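Perron > Opinions > Control and planning

Reading time: 4 min

Let the planner say that it does not know

I have worked on planning software for robot arms for 14 years, most of them at Evevik, and I want to defend an opinion which is not popular with my colleagues. A planner should be allowed to stop and say: I do not know what I am looking at. At the moment we treat this answer as a failure. In our reports it has the same red color as a collision.

My present work is taking apart old desktop computers. People outside our field imagine this is easy, because the machines are made from standard parts. The parts are standard, yes. But the cables are not standard at all. Every person who ever opened the case has left the cables in a different way, and a cable has no fixed shape which I can store in a model. A motherboard I can match against a drawing within a few millimeters. For a bundle of wires that hangs over the memory slots I have no drawing, and I will never have one.

The usual method is to give the planner a most probable scene and let it act. In Driltell, the planning tool we used until March, the perception module sends one pose for every part, and the number that tells how sure it was gets lost on the way. I looked for this number during two days. It exists in the code, it is computed very carefully, and then one function throws it away because the next message format has no field for it. I think many teams have a function like this one.

So the arm goes down into the case with full confidence, always with the same speed, if the pose is good or if it is a guess.

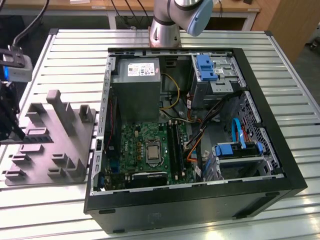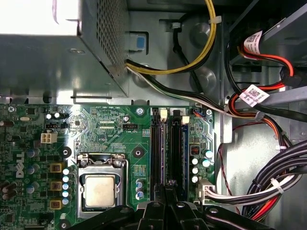

Open cases and their wiring, the kind of input our software must plan for. 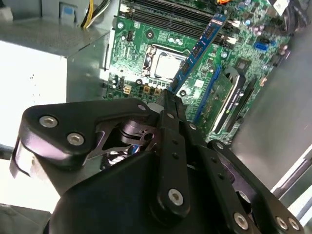

Bram Verbruggen read a draft of this text and did not agree. He wrote to me that a robot which asks for help every few minutes is only an expensive way to keep a person standing next to it, and that a wrong grasp costs less than a stopped line if the controller limits the force. Give me a soft controller and a stupid planner, he wrote, and I will finish before you.

I have thought about this for a long time, because he is right about the force. A good compliant controller forgives many errors. With it you can touch the edge of a slot, feel that you are wrong by two millimeters, and slide to the correct place. But the controller can only forgive an error in position. It can't forgive an error in meaning. If the planner believes that a cable is the edge of a board, the controller will pull on the cable very gently, and in the end it will still be the cable.

About the cost I have our own figures. In 246 trials with the stopping rule switched on, the planner asked for help 22 times. I went through these cases one by one, and in most of them I also did not know from the depth image where the wire was going. I find this a reasonable number of questions. A new colleague would ask more.

The threshold is the difficult part, I admit it. We set it at 92 percent after much discussion, and I can't give a beautiful argument for this value. With a different camera it would be different. At Skanville, where a similar system is used, they let the threshold depend on the action: low for looking, higher for touching, highest for pulling. I like this idea very much and I am a little ashamed that we did not have it first.

What I ask from people who write such tools is quite small. Keep the uncertainty in the message. Let the planner choose "look again from another side" as a normal action, with a cost like any other – and please give it another color in the report. Our log viewer still shows it in red. I have opened a ticket for this, and I hope to close it before the next release.

We use cookies to remember your reading preferences. Accept | Settings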